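A Visit to the Student Robot Club in Brarkeck

I have wanted to see the Kultbridge club since their first open afternoon two years ago, but each time something came between. In April it finally worked. I took the early bus, which needs 59 minutes from Proston and stops at every village, and I arrived in Brarkeck a little before two o'clock.

The club is for students of the last school years and for first-year university students. They call their present project Trương. The aim is easy to say and hard to do: teach a robot to tidy the things of a household, with soft and ugly shapes included. Most school competitions I have visited use cubes and balls in clean colors. These students decided against cubes from the beginning, and this was the reason I wanted to come.

Visitors leave their shoes at the door, write their name on a list and receive a sheet with the plan of the afternoon. The first point was a short talk, the second was the work with the hand-held grippers, and the third was called "questions and cake". I will say already now that the cake was very good.

The talk was 20 slides too long for the smaller brothers and sisters, but I learned from it. The club wants to record 200 runs before summer. On the day of my visit they had 107. A run is one person picking up and putting down things with a gripper in the hand, from start to finish, without stopping to talk. If somebody laughs and drops the thing, the run still counts, and they write it in the notebook with a small star.

After the talk we went to see the work.
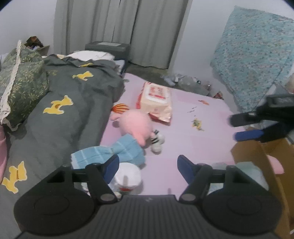
Two grippers at work among the toys, the blue checked cloth and the wipes.

I was surprised how close the two grippers come to each other. The students have agreed on words for this: "mine" before reaching, "free" after letting go. For the first minutes it sounds like a game of small children, later one does not hear it anymore.

The plush toys are the favorite of the visitors. The pink one is big and round, and everybody wants to try it. The students told us that the cloth is the real exam. A cloth has no good place to hold, and when you lift it, it has a new shape and you must think again. One girl of maybe ten years folded it with much more patience than the adults, me included.

I was allowed to try, too. The handle is lighter than I expected, and the fingers follow your hand very directly. My mistake was to close too early – I always squeezed the air in front of the object. A student advised me to look at the blue pads and forget my own hand. This helped.

My own task was a pack of wipes. It has a hard flip lid on a soft body, so the two parts answer differently when you press them. The advice was to take it across the narrow side and to go slowly.

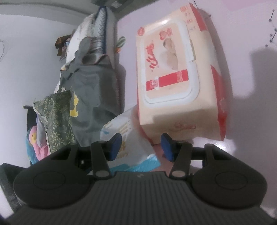
Questions and cake

In the last part the parents asked mostly about costs and the students asked mostly about food. I asked what happens with the recordings. They are cut, checked by a second person and then used for training the club's own small model, which runs on a computer in the next room. It is slow, they admitted, and it still confuses a cloth with a blanket quite often.

What I missed was a written explanation for guests who come late. Two families entered after the talk and stood for a long time without understanding what they saw. A poster at the door would be enough.

The next open afternoon is planned before the summer break. Bring socks without holes, and if you come by bus from Proston, sit on the left side – the view over the river is better there.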